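Can a machine do the boring jobs yet? (shed, kitchen, whatever)

Workshop & Shed > General natter > Page 1

flatpack_widow
Posted 7:42 pm

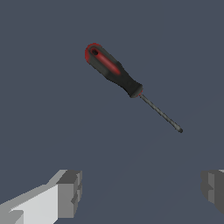
My brother-in-law reckons that within a couple of years I'll have something on legs in the shed putting screws in for me while I sit on an esky and supervise. I've been reading up, mostly so I can argue with him over Christmas lunch. Picking up a screwdriver seems to be the bit everybody starts with, and fair enough, it's where I start too. The one in the render has a fat black handle with a red stripe along it, a shaft going off at a slant, and two fingers parked well below it, wide open. My three-year-old could grab that. My three-year-old could also put it in the dog's water bowl, so perhaps the bar is low. Anyway: has anyone here seen a machine do an ordinary chore, start to finish, in a place where people live or work? Vacuums don't count.

grumblebum
Posted 7:58 pm

Why don't vacuums count? Mine does the whole downstairs while I'm at work. It's a Rovomstead, bottom of the range, and it has never once told me it was about to get to it.

flatpack_widow
Posted 8:03 pm

Because you have to tidy the floor before it can clean the floor. I've done the chore by then. The vacuum is doing the lap of honour.

tenon_saw
Posted 8:20 pm

I work at a joinery in Storncombe and we've had an arm on the end of the edge sander for 14 months. It takes a drawer front off a stack, runs it along the belt, puts it on another stack. It's very good at this. If somebody leaves the stack a thumb's width to the left it is very good at sanding the air.

Best day so far was 345 fronts. Worst day was 14, and then it sat there with an orange light on until the fitter had finished his sandwich. The boss only mentions the first number.

So yes on the shop floor, for one job, if a human squares up the pile. Nothing I'd trust with a screwdriver. Half the screws in our place are chewed before you get to them, and you feel that through your wrist well before you see it.

halfpint_hacker
Posted 8:41 pm

Bit unfair, all this. Feeling it through the wrist is torque sensing, and that's been around for donkey's years. The hard part is getting hold of the thing the right way round. Look at the tool in the first post: grab it by the handle and you still have to get it turned so the tip is pointing at the work, and it mustn't twist in your grip once you lean on it. It's slow going, but it's all being solved. You practise it a few thousand times in simulation where dropping things is free, then move to real hardware.

Give it five years and I'd happily have one do flatpack.

grumblebum
Posted 8:49 pm

It was five years when I was an apprentice. I have a bad knee and a pension now.

tenon_saw
Posted 8:55 pm

@halfpint_hacker in simulation nobody has used the screwdriver to open a paint tin. Come and look in our drawer. There's one in there with a bend in it like a dog's hind leg and we're all quite attached to it.

halfpint_hacker
Posted 9:02 pm

You can simulate a bent one.

tenon_saw
Posted 9:03 pm

Can you simulate Storncombe in February with the roller door stuck?

mrs_offcuts
Posted 9:26 pm

Kitchen report, for balance. We had a Cheon laundry folder on trial, $519 including delivery, refundable if you kept the box. Tea towels, lovely. Pillowcases, lovely. A fitted sheet went in and the machine made a noise I can only describe as personal. You also clip every item on by hand, one at a time, and by the time I'd clipped on a shirt I could've folded it and put it in the drawer.

Kept the box.

My husband disagrees and wants it noted. He says he folded more washing in that fortnight than in all our marriage, which is true, and I hadn't thought of it as a feature.

flatpack_widow
Posted 9:34 pm

Your husband may have found the whole business model.

borer_bee
Posted 10:11 pm

I'm with halfpint on this one, sorry. My mum has arthritis in both hands and can't grip a screwdriver any more, fat rubber handle or otherwise. She doesn't need a robot that beats a tradie. She needs one that can change the batteries in the smoke alarm at a quarter of the speed without bringing the ceiling down. Slow and dull would suit her down to the ground. You lot are all comparing it with yourselves on a good day.

tenon_saw
Posted 10:19 pm

Fair point, and I'll cop that. I'd still want somebody standing under the smoke alarm.

grumblebum
Posted 10:24 pm

I'd want somebody standing well away from under the smoke alarm.

halfpint_hacker
Posted 10:37 pm

Wollstead had a demo arm at the tool show in December doing up cabinet hinges, for what it's worth. Four hinges, no drops while I was watching. Took its time, mind. I went and got a sausage roll during the third one and didn't miss much.

flatpack_widow
Posted 10:45 pm

Were the screws already started?

halfpint_hacker
Posted 10:52 pm

...yes.

flatpack_widow
Posted 10:53 pm

Right, that's lunch sorted. Borer_bee, I'm pinching your smoke alarm argument for when he starts winning and I have to change sides.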